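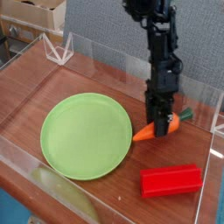 Buy the arm, skip the lesson plan

The Grakley tabletop kit sells itself as a full course. You get the arm, a two-finger gripper, a box of practice objects and a one-year subscription to 34 guided lessons. I have now spent most of a term with it, and my opinion is that half of the price is well spent.

The good half is the hardware. Picking up a plastic carrot sounds like nothing until you try to get a machine to do it. The thing is thick at one end and pointed at the other, and the leafy top gives the fingers a second place to go wrong. Grip it near the middle and you have a chance. My students learned more from the carrot and a plain green plate than from any slide I have shown them.

I also think clear low walls around the work area are worth the money. Grakley lists them as an extra. They should be in the box. Toy food rolls, and a classroom has enough things on the floor already.

Now the lessons. The first 18 are fine. They cover setup, moving the joints and opening and closing the gripper. After that the writing falls apart. Lesson 22 asks for a file that is not there until lesson 25, and the answer key for the sorting unit belongs to an older arm. I wrote to support in October and got a polite reply with a link to the same page.

Menaka Sikder runs the same kit at Markwood and disagrees with me. She says the gaps make students read the code, and she has a point – hers do. But she teaches a group of nine with two hours at a stretch. I have 38 minutes, and setup eats the first ten.

The Tenex starter set costs less and comes with no lessons at all, only a manual. I borrowed one from Guilan Xiao for two weeks. The arm is slower and the gripper opens less, so I would not trade. The manual, though, is 51 pages and every page is right. I would take that over the Grakley subscription.

So my advice to a school with one budget line is to order the arm, add the walls, and say no to the subscription when the sales rep calls. Write your own tasks. Start with one object and one plate – the red block can wait until week three.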